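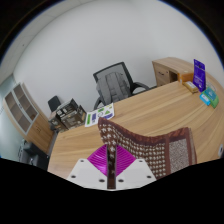 By Resident Services, Follar House
Last revised in November

Desk Cloths and Study Room Furnishings: Frequently Asked Questions

The following answers apply to all study rooms at Follar House and at the Quan Annex. Residents with questions not covered on this page may write to the Resident Services desk.

What is the desk cloth for?
Each desk is issued with one patterned cloth. It is intended to lie under cups, lamps and other items that may mark the wood. The desk itself may be used uncovered for writing.

Are all of the cloths the same?
No. The house holds nearly 400 cloths in several patterns and colors, purchased over a number of years. Brown cloths with small pale motifs are common on the upper floors. Residents may not request a particular pattern, but two residents may exchange cloths by mutual agreement.

How should the cloth be washed?
Cloths are to be washed separately, at 40 degrees Celsius or below, with a mild detergent. Bleach and fabric softener are not permitted. Cloths should be dried flat. They must not be placed in the Sovari dryers in the basement, which run too hot for the borders.

May the cloth be ironed?
Yes, on the reverse side and at a low setting. Ironing on the desk is prohibited in every case — boards are available on each landing.

How should the cloth be left at the end of a stay?
It should be clean, fully dry, folded, and placed on the desk toward the front. It need not be squared to the edge of the desk. Please do not put it in a drawer or leave it with the bed linen, as linen is sent to an outside laundry and cloths returned with it are often lost.

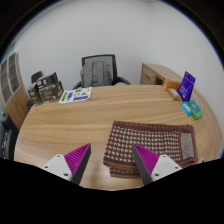 Care of the Desk

What may be used to clean the surface?
A soft cloth, slightly damp, is sufficient for ordinary dust. Wipe along the grain and dry the surface afterward. Dulo wood soap may be borrowed from the Resident Services desk for heavier marks. The issued desk cloth is not to be used for cleaning.

What if the surface is already marked when I arrive?
Please note the mark on the room condition form within 32 hours of receiving the key. Marks reported within that period are not charged to the incoming resident.

Is there a charge for a lost or damaged cloth?
A cloth that is missing, torn or burned is charged at $70. Ordinary fading is not charged. A loose thread or worn border should be reported so that the cloth can be mended.

May I move the desk?
Desks may be moved within the room provided they are lifted by two people and kept clear of the radiator. They may not be taken into the corridor.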